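Tile shop notebook, March
Grout haze on dark tile, continued

Started 7:40. Heater had been on since I got in and the bench thermometer read 70 F by the time I mixed anything. Panels from last week are still on the rack by the door, please leave them there. The chalk numbers on the backs rub off if you lean them face out.

What we know so far: the pale gray Skastura grout leaves a film on the dark glazed tile and the older bags did not, or not this badly. Pennington job has the film over the whole splash wall and the owner wants it off before the shelf brackets go up. I am treating it as three possible causes – too much wash water, washing too early, or the bag. The bag is the one everybody wants it to be.

Mix today was 1000 g powder from bag 3737, water by weight, slaked ten minutes, stirred again by hand. No drill paddle this time. It stirred out smooth but felt tighter than last week's, and I had to resist adding water. If you repeat this, do not add water after the slake. Note it and go on with what you have.

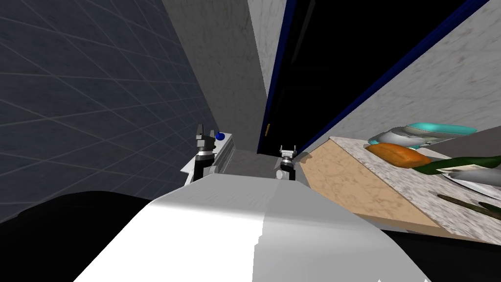
Left gripper on its white bracket plate, with the small blue sphere.

Panel A: grouted with the hard float, held at 45 degrees, excess off on the diagonal. First wash at 15 minutes, sponge wrung as dry as I could get it. Joints were firm to the thumb. Second wash at 30. Light film by the time I had cleaned the bucket. Came off with a dry cloth, mostly.

Panel B: same, but first wash at 8 minutes with a sponge out of the bucket and one squeeze, which is how I think the Pennington wall was done. Film is heavy, white in the corners of the tiles, and does not come off dry. Joints also washed low. You can feel the tile edge with a fingernail.

Panel C: same timing as A, but on the matte tile. Film shows less and is harder to move. I don't trust my eye on this one, the surface is too flat to catch the lamp. Look at it again in daylight.

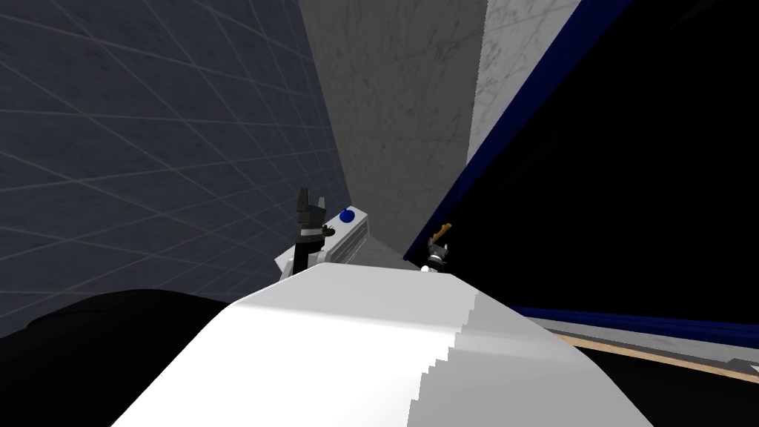
Wudel Trades Center – Tile and Stone Shop

Cleaner trial on panel B after lunch. Tried the plain water and nylon pad first, then the Alleck haze remover at the weak dilution, then at the strong one. Water and pad did nothing I could see. Weak Alleck took most of it with two passes. Strong took all of it but also pulled color from the joint, so the gray now reads chalky next to the untouched half. Rinsed both halves twice and set a fan on them. Will check again tomorrow morning, wet grout lies about its color.

Sponge notes: the yellow ones are shedding. Threw out the worst. The fine-cell ones are better for the second wash and worse for the first, they load up. Bucket water was changed between panels, which I did not do last week, so A this week and A last week are not a fair comparison. Should have caught that before writing the first page.

Also weighed the leftover bags for the stock sheet. The open one from bin 2774 has a hard lump in the bottom corner and should go out. Whoever opened it folded the top over without a clip.
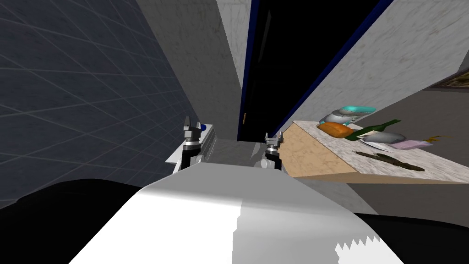
Joint color is the other half of the Pennington complaint and I have been putting it off. The owner says the lines look wider on the long wall than on the sample board. Joint width is the same, I checked with the spacer. A thin light line on a dark blue-gray tile, like the wall here, is about the least forgiving pairing you can pick, and any film on the glaze blurs the edge of the line so it reads fatter. A mid gray would hide most of that. Make up one board with the pale gray and one with the mid gray, same tile, same spacers, and stand them up at the height of a real splash wall before anyone looks at them. Flat on the bench they both look fine.

For Pennington, proposed: weak Alleck, one test square low down behind where the toaster would go, leave overnight, then the rest if the color holds. No strong dilution anywhere on that wall. Joints that washed low can stay unless the owner raises it.
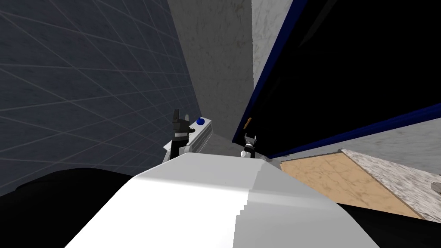 Arms reaching forward past the white housing, blue knob on the left one.

To do
Daylight check on panel C
Color check on B, both halves, dry
Repeat A with an older Skastura bag if there is one in the back cage
Order fine-cell sponges
Clip for the open bags

Shut down 4:15. Float and margin trowel are soaking in the gray tub, they still need a scrub.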